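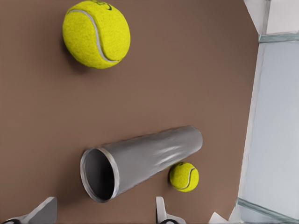 07/12/2022 - sim teleop, balls and cylinder, two arms

Spent the session driving both arms through the leader handles in the simulator. Emil wants demos on the Flalliveo folder before the real cell is free. I still don't see what we gain by collecting a pile of these before we know the contact model is any good.

Kept 8 demos, binned 2. Both binned ones were my fault: I squeezed the left handle too early and the cylinder shot off sideways. A real cylinder on a real table wouldn't do that, or not at that speed. Friction value is whatever Wemeck left in the config in March and I can't find where it came from.

Wrist view is hard to drive from. Distance to a ball is mostly guesswork until you're nearly on it, so I ended up steering off the overhead view, and the policy won't get the overhead view. Gertraud says that's fine. I'd like to see it trained both ways before I believe her.

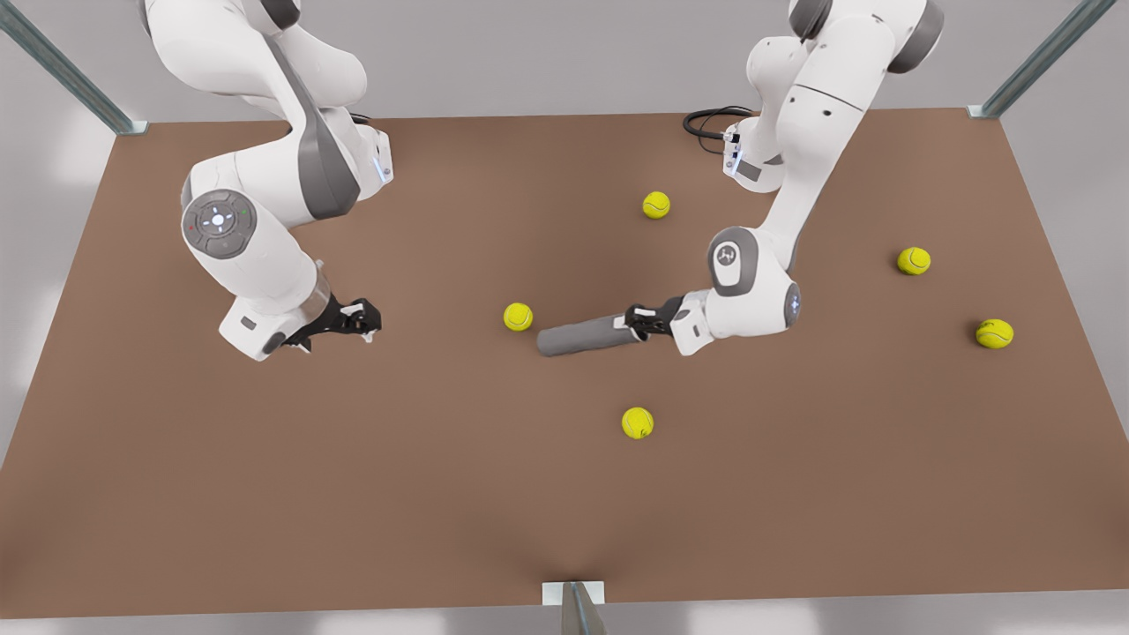

Left arm does the holding, right arm mostly waits. That worries me a bit - a lot of every demo is the right gripper hovering open while I sort out the other hand, and the policy will happily learn to hover. Longest run was 1,217 steps and I'd guess half of it is dithering. Trimming the pauses by hand is slow, and Emil's script cuts out real grasps as well.

To do: ask Kälin for a measured friction value. Redo the last demo with the grip force capped. No more collecting until someone has replayed the first few open loop.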